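Equipment > Kitchen cells > Two-arm sets > Trilik Counter Set

Trilik Counter Set, two arms, by Lellska
Page updated 21/10/2020

The set has two arms for work at counter height. One arm carries a long, narrow gripper, the other a hand with fingers. Each arm is ordered with its own controller.

Price and what to plan for
Base price is 1,534 per month on a lease of 60 months. Please add the training days, which we invoice separately. Delivery from our Gevthorpe store needs nearly 2 months, so an order for July should be placed in spring. Counter depth must be at least 600 mm.

Before you buy
We advise to try your layout in simulation first. The license is included in the lease. Put your own mats, boards and bowls on the counter model and check the reach of both arms. 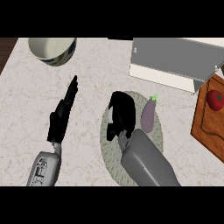 Comments

mockus_kitchen: Is the simulation license also for a second site?
Lellska sales: One site only. A second site is a small extra cost, please write to us.
pvd: We forgot the training days in our budget. Read that line two times.

Related items
Trilik Single Arm
Mockus Floor Stand
Spare fingers for Trilik hand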